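Teaching Evenings at Karam: Your Questions Answered

Do I need to know anything about robots before I come?

Not a thing! Most people who sit down with us have never touched one (our oldest regular came in to ask about parking and stayed two hours). If you can put the groceries away, you already know what we'd like the robot to learn.

So what will I be doing?

You'll take hold of the small lead arm and move it with your own hand, and the working arm at the table copies you. You do the job at a comfortable pace, we record the motion along with the video, and then you set everything back and do it again, a little differently each time.

How many times do I have to repeat it?

As many as you feel like. Our goal for the fruit task is 2000 recordings by the end of June, and one cheerful fellow did 175 of them himself, but please don't feel you have to keep up with him.

What if I drop something or miss?

Oh, please don't worry. Take a breath, go back for it and finish the job. Recoveries are useful to us, and Ruba Darwish, who looks over the recordings, will set aside any that won't do.

Is fruit hard to pick up?

Harder than you'd think! Round pieces like to roll, so come down slowly and let the fingers settle on either side before you squeeze. With a banana, go for the middle of the curve and turn your wrist to match.
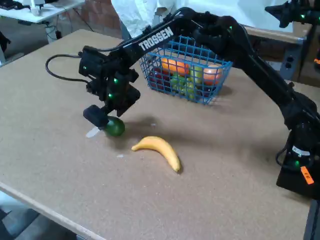
Gripper down at the green fruit, with the banana still on the table and the blue basket behind.

Can I bring my kids?

Yes, from age ten up, with a grown-up beside them. They tend to pick up the controls faster than we do.

How do I sign up?

Stop by the front desk and ask for Dima Mahasneh, who keeps the schedule and will find you a spot.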